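Project Report: Writing House Rules for a Two-Arm Bench
Satish Salian
Submitted 04/08/2020

When I picked this topic I figured I'd spend a week on it. Read the safety standards, copy the parts that fit, tape them to the wall, done. My partner Kiran Tomar laughed at me, and she was right to (sorry, Kiran!).

The trouble is that the big industrial standards are written for arms that can break your ribs. Ours are tabletop arms, and half the clauses talk about fences and light curtains we'll never own. But the thinking behind them still holds up: find the hazards first, decide how bad they are, then write the rule. So I started with a hazard list instead of a rule list, and that changed pretty much everything in the final version.

Pinch points came out on top. With one arm you only worry about the jaws and the joints. With two arms you also get the space between them, and that's exactly where your hand wants to go when a strip is slipping. Our first rule came from that – no hands between the grippers while the motors are powered, even if both arms look parked.
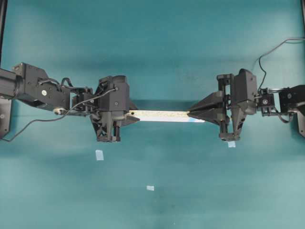
Kiran wanted a speed limit next, and we argued over it for most of April. She wanted one number for everything. I wanted a slower one for any move where both arms hold the same piece, because if one arm stops and the other doesn't, the piece gets yanked. We ended up with my version, plus her condition that a fault on either arm has to stop both. I like hers better than mine now.

The control program is called Dromon, and we logged 804 runs with it while testing the draft rules. Of those, 85 ended in a stop, and 2 of the stops were somebody hitting the button by hand. I was kind of proud of that until our advisor at Valitska asked how many times somebody should have hit it and didn't. I have no idea. The log doesn't record that, so we added a near-miss sheet, and I wish we'd had it for the first 700 runs.

Other stuff that made the final list: keep cables out of the reach of both arms, check the mounting screws before powering up, clear scraps off the surface between sessions, and say "live" out loud before you enable anything. That last one felt silly for a day or so and then it just became normal.

Still open: who's allowed to change the limits. Right now anyone with the password can, and Kiran and I both think that has to be fixed before the next group takes over the bench.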